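Home | Galleries | Kitchen Notes | Guestbook | Contact

Snack Table, June

Every summer we put the striped cloth on the table and bring out whatever packets have piled up in the cupboard, and I do mean whatever! Zsolt Szénási always goes straight for anything salty, while I could live on candied walnuts (the dark, sticky, clustered kind) until about Christmas. 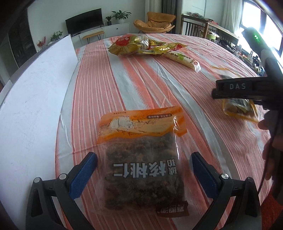
My sister likes hers chopped over vanilla ice cream, and I've come around to that, though a handful with black tea is still my favorite way to spend an afternoon.

Filed under: Nibbles & Sweets, Family Table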